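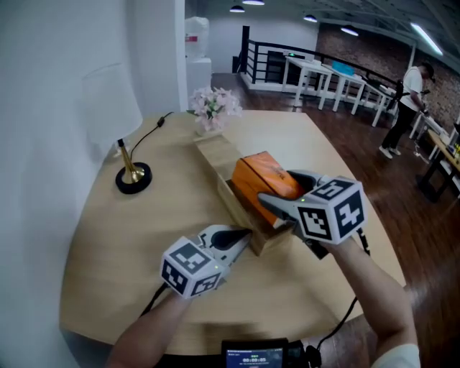
I moved my sourdough starter to rye in September and I've been meaning to write down how it went. The short version is that I bake less often now and the bread is better.

For years I fed it white flour twice a day. It lived on top of the fridge and I threw out a lot of it. Agustina Iturra, who taught the bread class I took in Rillero, told us to keep a small amount and feed it only before baking. I ignored that for a long time. I had a big jar and I liked seeing it full.

What changed my mind was the cost of flour. The shop on Huet Street stopped carrying the large sacks, and the small bags add up. So I scraped the jar down to a spoonful, fed it whole rye and water, and put it in the fridge. It was slow for the first few days. By the second week it was doubling in the time it takes me to get through dinner and the dishes.

Rye starter is stiff and sticky and it smells different, more like apples than yogurt. It doesn't rise into big bubbles. You have to look at the sides of the jar and see how far it has climbed. I put a rubber band at the starting line.

My usual loaf is still mostly white flour. I mix it at night, leave the salt out for half an hour, then fold it a few times before bed. The dough goes in the fridge and I bake in the morning with the pot already hot. I used to bake with the lid on for 17 minutes and now I give it longer, since my oven runs cool on the left side. Turning the pot halfway helps too.

I did have two failures. One loaf spread flat – too much water, I think, as I was using up the end of a different bag. The other I forgot in the fridge for three days. It was sour and dense but fine as toast, and Dardo Vergara next door took half of it for soup.

The discard is down to almost nothing. What there is goes into crackers with sesame and a bit of oil, rolled thin on the back of a tray. They burn fast, so I stay in the kitchen for those.

Next I want to try a full rye loaf in a tin. I have the tin already. I still need to find coarse rye that isn't stale.

Contact | © Lasora Kitchen Notes | Back to top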